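Sorting and Tidying a Shared Room
Project report, Group 4
Randa Azar, Khalil Darwish, Triin Luik
Submitted 31 July 2018

1. Why we chose this topic

Our course asked each group to study an everyday task and suggest one change to it. We picked the shared room in Alvarado House because all three of us use it, and because things left out there tend to stay out. Food, toiletries and cleaning items end up on the same table. We wanted to find out where the time goes when a person tidies it.

2. Method

We split the work into short sessions. In each session one person cleared the table and the shelf by the window while another kept notes on a printed sheet. The third person read the sheet afterwards and typed it up. We held 57 sessions over the term and wrote down 306 minutes of tidying in total.

Every item handled was put under one of these headings:

Keep on shelf
Keep, but in another room
Throw away
Not sure

The last heading was added after the first week. Before that we were forcing items into the other three, and Triin and Khalil did not agree on half of them. Ghassan Srour, our advisor, told us to leave the early sheets as they were and mark them, so they are marked with a star in the appendix.

3. Results

In total we logged 3,362 handlings. This is a number of times something was picked up, not a number of items - the same sponge may be in there many times.

Toiletries were the slowest group. They belong in the bathroom down the hall, and most people put them back on the table and dealt with them last. Food wrappers were fast when the bin stood next to the table. When the bin was left by the door, wrappers were often pushed to one side of the table first and then carried over together, so they were handled twice.

Plastic bags were a problem we did not plan for. People save them, and they take up shelf space that could hold something else. We tried a Storeo bag holder for two weeks. It filled up and then the bags went back on the shelf.
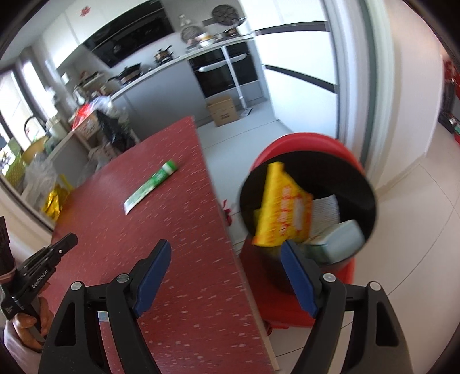
Figure 1. Toothpaste on the red table, with the bin beside it and the shelf unit under the window.

4. Suggested change

We suggest keeping the bin beside the table at all times and putting one small tray on the table for anything that belongs in another room. The tray is carried out at the end. Khalil tested this in the last sessions and handled fewer items twice, but he was also the most practiced by then, so we can't say how much of it was the tray.

5. Problems

Two sheets were lost. The notes on "Not sure" items are thin, mostly just the name of the item. We also never agreed on when a session was over - Randa stopped when the table was clear and Triin stopped when the floor was done too.

6. Next steps

Issa Azar will repeat the tray test in August with people who have not tidied the room before. The blank sheets are in the blue folder in the project cabinet.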